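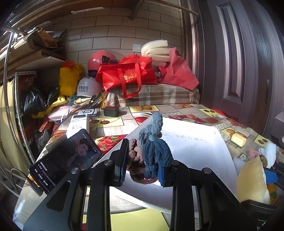 Writing for the Solo Stage
Unit 4: Direct Address and the Absent Partner
Instructor: Lorcan Fahy

Reading for this unit: the two short monologues in the course packet, Ganico and The Road to Prultstead. Read both aloud once before Thursday.

1. Terms

Direct address: speech delivered to the audience as the audience. The speaker knows they are there.

Absent partner: speech delivered to a character who is not on stage. The audience overhears. The partner may be dead, on the phone, behind a door, or in the next chair.

Self-address: speech the character makes when alone. In practice this is the hardest of the three to sustain. Most drafts drift out of it within a page and become direct address without the writer noticing.

A solo play can use all three. Each change from one to another is called a shift. Mark every shift in your draft with a slash in the left margin.

2. How the listener shapes the line

The listener controls how much has to be explained. A sister does not need to be told that the father drank. An audience does. When a character says to a sister, "As you know, Dad drank," the line is serving the audience and the sister has stopped existing.

Two repairs are possible. The first is to move the information to a passage of direct address. The second is to give the speaker a reason to bring it up with this listener: an accusation, a correction, a request for money. The second repair usually makes the scene longer. Check whether it is worth the length.

Ganico uses the first repair. The speaker turns out front at the end of the first paragraph, gives the facts in four sentences, and turns back to the brother. Prultstead uses the second throughout. Its speaker never acknowledges the audience, and everything we learn about the farm comes out of her quarrel with Ó Gríofa over the lease.

3. Writing the partner's silences

The absent partner has to be able to answer. Leave room. A common fault is the echo line ("What do you mean, I never called?"), where the speaker repeats the reply for our benefit. One echo in a monologue is acceptable. By the third, the audience is hearing a technique.

Preferred method: write the partner's lines in full, then delete them. Read what is left. If a gap cannot be followed, change the line after the gap and leave the one before it alone.

Stage directions such as (pause) or (she listens) should be kept to the places where the actor would otherwise run on. Prultstead has 17 in the first draft and 2 in the performed text. Both versions are in the packet.

4. Time

An unbroken passage to an absent partner is tiring to follow. For this course the limit is 500 words before a shift, a physical action, or a change of subject. Direct address has no set limit, but the tense should be settled by the second sentence. Past tense reports. Present tense re-enacts. Moving between them is allowed if the move falls at the start of a beat.

5. Exercise

a. Write a monologue of no more than 500 words to an absent partner. The speaker wants one thing from the partner and does not name it.
b. Write the partner's replies in full on a separate page. Hand these in too.
c. Rewrite the opening 20 lines as direct address. Keep the same facts in the same order where you can. Note any fact you had to add.

Bring three printed copies. We will read in the Nultico studio, starting at 6:30 p.m. You will not read your own piece.

6. Carried over from Unit 3

Several drafts still end on the title. Revise these before the portfolio is due in June. The notes on beats and units also apply here, in particular the rule that a beat ends when the speaker's tactic changes, even if the topic stays the same.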